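Is Nastus a series or a single novel?

Last updated: September

Ashwin Shetty
I picked up Jetero by Sotiropoulos at a library sale. The flap says it follows Nastus, but the library catalog lists Nastus as a stand-alone. Do I need to read it first? My copy of Jetero has no publication date, only the name Serkeditz on the spine.

paperfold
Serkeditz was the publisher. They put out Nastus in 2000 and Jetero 2 years later. The doctor's widow is in both books, but Jetero explains who she is by the end of chapter one. You can start there. The catalog is wrong, or whoever entered it only had the first book in hand.

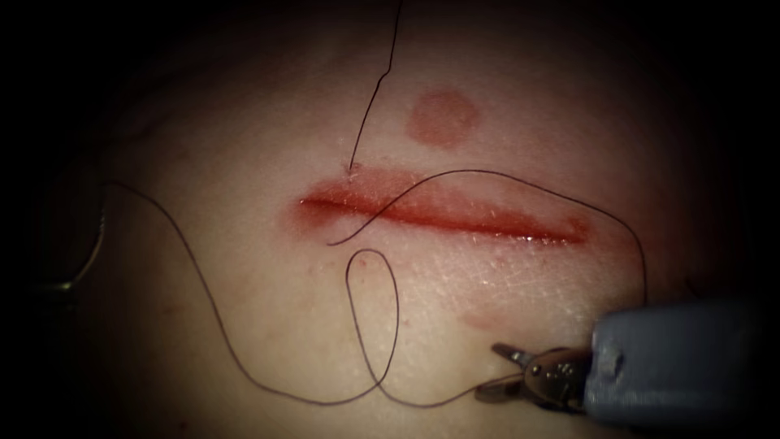
Incision with suture thread

I would still go back to Nastus afterward. It is over 400 pages and slow until the sister comes home, but the writing is better. Watch out for the paperback, which leaves out the author's note.

m_tolland
read nastus first, jetero gives away the ending

greenstairs
Both were reissued in one volume, 1226 pages with the letters at the back. It is heavy and the print is small. I read them in order and was glad I did.

Comments

dell_r: The one-volume edition is hard to find now. Try interlibrary loan.

Ashwin Shetty: Thanks. I put in a request for Nastus and will wait on the other one.

paperfold: Good choice.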